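Peltard House – Furnished Rental Safety Check
Unit 7, second floor
Inspected by: Rogelio Enriquez
Date: Mar 9, 2018
Tenancy: vacant between lets, next move-in May

Marks used: OK / FIX / WATCH

1. Entry and hallway
Front door closes and latches – OK
Deadbolt turns from inside without a key – OK
Hall light – FIX. Switch plate is cracked at the lower screw. Replace before move-in.
Unit number readable from the stairs – OK

2. Smoke and CO alarms
Hall alarm, test button – OK
Bedroom alarm, test button – FIX. Weak chirp, new battery did not help. Unit is past the date on the back. Order the Trukum model we used on the first floor.
CO alarm by the furnace closet – OK

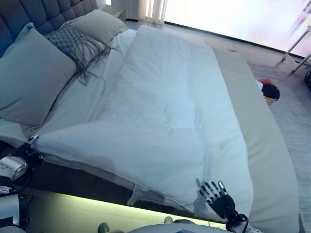 3. Bedroom
Window opens fully and stays up – WATCH. It stays up but the left side drags. The sill is 45 inches off the floor, so I'd like it to move easily for anyone who has to use it at night. Outlets behind the bed were tested with the plug-in tester and read correct. Soft furnishings need a look too: check the care tags on the pillows, and on the gray knit cushion with the long fringe, before the inventory is signed. Keep the fringe away from the space heater if the tenant brings one. Lease rider covers heaters, see page 3.
Bed frame bolts – FIX. Two at the foot end took a half turn. Recheck at move-in.
Closet rod and shelf – OK

4. Kitchen
Range anti-tip bracket – FIX. Missing. Same as the last two units, so I assume the Balico installers skipped the whole floor.
GFCI by the sink trips and resets – OK
Extinguisher gauge in the green – OK. Tag number 933.
Under-sink shutoff – WATCH. Stiff, no leak.

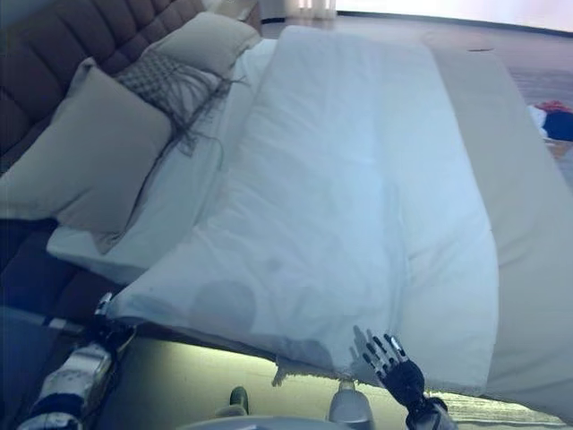
The shutoff can wait until the plumber is here for Unit 9, but the bracket can't. Mercado Hardware had them in stock last time I called. Get enough for the floor and put the receipt in the Unit 7 folder.

5. Bathroom
Fan runs – OK, noisy
Grab bar holds body weight – OK
Hot water at tap – WATCH. Ran hotter than I like. Turn the heater down a notch and take another reading the next day.
Caulk at tub – FIX. Open gap at the faucet end.

6. Exit route
Rear stair clear – FIX. Paint cans on the landing again.
Handrail tight – OK
Exit light on battery – OK

Unit is not cleared for move-in until every FIX item is initialed.

Initials: R.E.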